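Moving a spreadsheet into a visual database builder

Wednesday, November 21, 2018

For the last few months I have been replacing a stock spreadsheet with an application made in Lukari, a visual builder where you draw tables, link them, and put forms on top. The spreadsheet had 2458 rows and had been edited by several people over many years. These are my notes on the parts that took time.

The import

Lukari reads CSV files and guesses a type for each column from the first rows it sees. My part numbers were guessed as integers, which removed the leading zeros. There is no warning. I noticed when a search for a known part returned an empty list. Set every column to text on import and convert the ones you need afterwards. Converting from text to number inside the builder gives you a list of the cells that failed, and mine had 95 of them, mostly quantities with a unit typed in after the figure.

Dates were worse. The importer follows the language setting of the account, and mine was still on the American default. Half of July had moved to other months. I deleted the table, changed the setting and imported it again.

Linking tables

The old sheet repeated the supplier's name and address on every row. In the builder I split this into 4 tables: parts, suppliers, locations and movements. A link column in Lukari stores an internal record number but displays whichever column you mark as the title. If the title column contains duplicates, the importer links to the first match. Mogensen was in our supplier list twice, once with a trailing space, so clean the names before linking.

Hanne Thygesen pointed out that a link column can be made one-way, which stops the suppliers table from growing a second column you never wanted. The option is hidden behind the small arrow next to the column name.

Rules

The automation part is drawn as boxes joined by lines. A trigger sits on the left and actions run to the right. I have two rules in use. One subtracts a movement from the current stock, and the other sends a mail when stock drops below the minimum.

The first rule ran twice for each movement until I changed the trigger from "record saved" to "record created". Saving the form counts as a save, and so does the rule writing its own result back to the record. I corrected the affected quantities by hand.

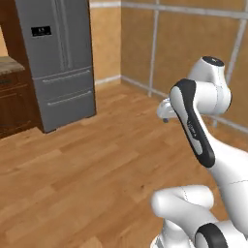 Simulated robot arm in a kitchen corner.

I also tried Stivach for the same job. Its rule editor is better, with a log that shows the value of each field before and after a step. Its forms are weaker and cannot hide a field depending on another field, so I went back.

Exports

Lukari exports each table separately, and link columns come out as the title text, without the record number. If two suppliers share a title, the backup cannot be restored correctly. I added a formula column that copies the record number and included it in the export view. A small scheduled job on the Kolldale server fetches the files every night.

Still to do: user roles, and a form that works on a phone held upright.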